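# Soup season, and the barley question

I've made the same pot of soup four times this month and I'm still excited about it, so you're getting a whole post on pearl barley.
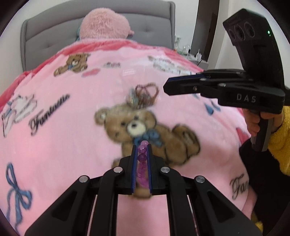 Abdelghani Benkirane wrote under my last recipe that I was mad to boil the barley separately, and that I'd be pouring the best part of it down the sink. Cook it in the pot from the start, he said, and give it a proper stir every ten minutes.

Well, I tried it his way and he's right! The soup comes out thick and silky without any flour or cream, and the barley tastes of the stock instead of tasting of water. I've been doing it wrong for years and I don't mind one bit.

So, the new version. It feeds four hungry people, or two of us with enough left for lunch.

## What you need

- 175 g pearl barley
- 2 medium onions, chopped small
- 3 carrots, in chunky slices
- 2 sticks of celery
- 200 g chestnut mushrooms, sliced
- 4 cloves of garlic
- 1 tablespoon tomato purée
- 1.6 litres vegetable stock
- a bay leaf and a few sprigs of thyme
- a big handful of flat-leaf parsley
- half a lemon
- olive oil, a knob of butter, salt, lots of black pepper

## How I make it

Rinse the barley in a sieve under the cold tap. One quick rinse will do – you want some of that starch to stay.

Warm a good glug of oil in your biggest pan and add the onions, carrots and celery with a pinch of salt. Keep the heat low, put the lid on and leave them for fifteen minutes. I used to rush this bit and I really wish I hadn't, as the onions go so sweet when you let them be.

Meanwhile, fry the mushrooms in the butter in a separate pan, nice and hot, and don't crowd them. They'll squeak, then they'll let out their water, then they'll finally go brown at the edges. Tip them on to a plate and try not to eat them all (I lose about a third every time).

Stir the garlic and tomato purée into the vegetables and cook for two minutes until it smells wonderful. In goes the barley. Stir it round so every grain gets a bit of oil on it, then pour in the stock and add the bay and thyme. Bring it up to a gentle bubble and set a timer. Mine took 49 minutes last night, with the lid half on, but start tasting after 40. The grains should be plump and soft with a little chew left in the middle.

Add the mushrooms for the last five minutes. Fish out the bay leaf, squeeze in the lemon, throw in the parsley and taste for salt. The lemon makes such a difference, please don't leave it out!

## Bits and bobs

**It thickens as it stands.** By the next morning you could turn it out like a jelly. Loosen it with a mug of hot water or stock and season it again.

**Freezing.** Yes, for up to three months. The carrots go a little soft but the barley copes brilliantly.

**Pot barley instead of pearl.** Lovely and nutty, but it needs at least another twenty minutes and a bit more liquid.

**Meat.** Ehab Tawfik puts lamb neck in his, browned first and cooked for an hour before the barley goes anywhere near it. I had a bowl of it in April and went back for seconds, then thirds. I'd leave out the mushrooms if you go that way, and swap the parsley for mint.

**Bread.** Something dark and sour. The rye from the bakery in Drullstead is my favourite, toasted, with far too much butter. A plain white roll gets a bit lost.

I also had a go with smoked paprika in the second pot. It was nice enough, but it took over and I missed the thyme. A spoonful of miso stirred in at the end is next on my list, and after that I want to try the same method with spelt. If you've already done either, do leave me a comment with your timings.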